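The Year I Finally Wrote Down the Recipes

My grandmother kept her recipes in a shoebox, and when I say recipes I'm being generous. Most of them are the backs of envelopes with a list of ingredients and no instructions whatsoever. One says "butter, the usual, flour until it looks right, bake." Another is only a phone number and the word "plums." I inherited the box nine years ago along with her rolling pin, and I've been promising everyone in the family that I would type the whole thing up ever since.

Well, I started in August, which if you know my kitchen is a terrible month to start anything that involves turning on the oven. But my niece had just moved into her first apartment and she called me wanting the onion tart, and I realized I couldn't tell her how to make it. I could make it! I've made it more times than I could guess. But when she asked how long the onions cook, I heard myself say "until they smell like Sunday," and there was a very patient silence on the other end of the line.

So I got out the box and sorted it on the dining room table. There were 113 cards and scraps once I'd taken out the coupons and a dentist's bill. I typed up the easy ones first, the cakes mostly, because she did write down cakes properly. I think she was a little afraid of cakes. Bread and soup she did with her hands, and those cards are close to useless.

The onion tart took me five tries to get onto paper. I cooked it the way I always do, only this time I had to stop and weigh everything before it went in, and it turns out to be surprisingly hard to act natural in front of a scale. My first version came out dry and flat because I was so busy writing that I forgot the nutmeg. By the third I had decent numbers: 316 grams of flour (which I rounded for the family copy, don't worry), a good pound and a half of onions, two eggs and one extra yolk. The onions need up to 2 hours on the lowest flame my stove will give me. I always thought of it as half an hour. I suppose I never noticed because I was doing other things, setting the table or talking on the phone, and the onions just went along quietly behind me.

The pan matters too. Hers was an old Rimari, heavy as a paving stone, and it lives with my cousin, who won't be parted from it and I don't blame him. Mine is a Modano I got on sale and it runs a bit hot along one side, so I turn it halfway through. I wrote that into the recipe and then took it out again, and then put it back in parentheses. How much of my own kitchen belongs in her recipe? I went back and forth on this for longer than I'd like to admit.

That was the part I hadn't expected, how many small decisions there are. She wrote "a Leckie cup of milk," and Leckie was the dairy on the corner that gave out measuring cups one Christmas before I was born. I called my aunt, who still has one with a chip in the rim, and she filled it with water and poured it into a proper jug for me while I waited. It holds 200 milliliters. So there was one mystery solved, after all those years of puddings that came out a little different at every house. My mother used a coffee mug. I had been using a regular cup, and I'd always thought my rice pudding was loose because I was impatient.

I left some things alone. The plum card is going in exactly as it is, phone number and all. I also kept her spelling, and the note on the back of the dumplings that says "not for Easter again," which my aunt claims to know nothing about, though she laughed for quite a while before she said so.

I'm a little past halfway now. The family copy will be printed and spiral bound so that it lies flat on the counter, and I'm leaving a wide margin on every page, because I hope people will scribble in it. My niece made the tart last week from my typed version. She said it was good but the onions could have gone longer — so she's one of us, then.

If any of you have done this with your own family's recipes, I'd love to hear how you handled the ones with no amounts at all. I still have the soups ahead of me and I'm nervous about them.
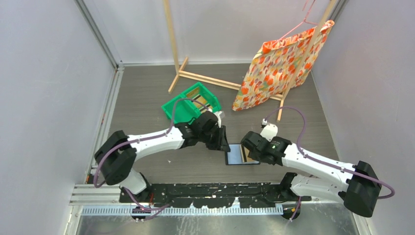
Jonas Moser: For the soups I gave up on amounts and wrote down the pot instead. My mother's goulash says "fill the blue pot to the second rivet," and everyone in the family knows the blue pot. I did measure it once for my daughter-in-law, who has her own pots, and put the number in pencil underneath. Please post the dumplings when you get to them, ours always fall apart.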